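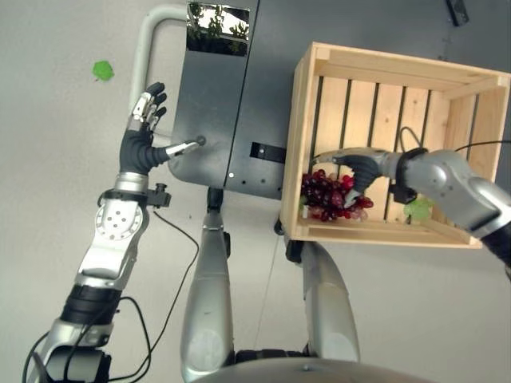

4. Setting up your listening library

Friday, October 23, 2026
By Benedicta Alhassan

This section covers adding albums and soundtracks to Baseo for the first time. You should already have installed the program and signed in (section 3).

4.1 Adding your music

1. Open Baseo and choose Library, then Add Folder.
2. Pick the folder that holds your music. Folders inside it are included.
3. Leave "Copy files" unticked if your music lives on an external drive.
4. Press Scan. A collection of 749 tracks takes a few minutes on an older computer.
5. When the scan ends, read the list of skipped files. Most are cover scans and text files and can be ignored.

Note: Baseo reads up to 50 folders. If you have more, put them inside one main folder and add that.

Caution: Do not rename or move files during a scan. Tracks moved part way through will show twice, and the play counts can't be joined up afterwards. 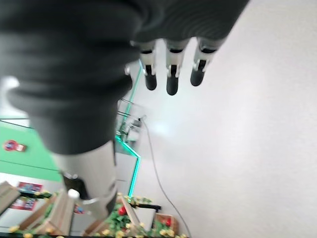 Ultunik Music Software – Listener Support Team

4.2 Soundtracks and compilations

Film soundtracks often have a different artist on every track. Unless you tell Baseo otherwise, it will split them into as many albums as there are artists.

1. Select all the tracks on the album.
2. Choose Edit, then Album Details.
3. Tick "Various artists". Leave the Album Artist box empty.
4. Type the album title once and press Apply to All.
5. Check the track order. Discs ripped with Ankrah number from zero, so add one to each track with the Renumber button.

Note: If a song and its instrumental version have the same title, add a word in brackets to one of them. Baseo hides exact duplicates.

4.3 Evening out the volume

1. Go to Playback, then Levels.
2. Choose Album if you mostly play records from start to finish, or Track if you shuffle.
3. Set the target slider to 40. Older live recordings may need a little more.
4. Press Test and listen to two songs you know well.

Caution: Turn your amplifier down before pressing Test, especially with headphones plugged in.

Trandholm players ignore the Levels setting and use their own. Change it on the player under Sound. An update planned for December will let the two share one setting.

To put everything back as it was, choose Playback, then Reset Levels. Your files are not altered. Playlists are covered in section 5.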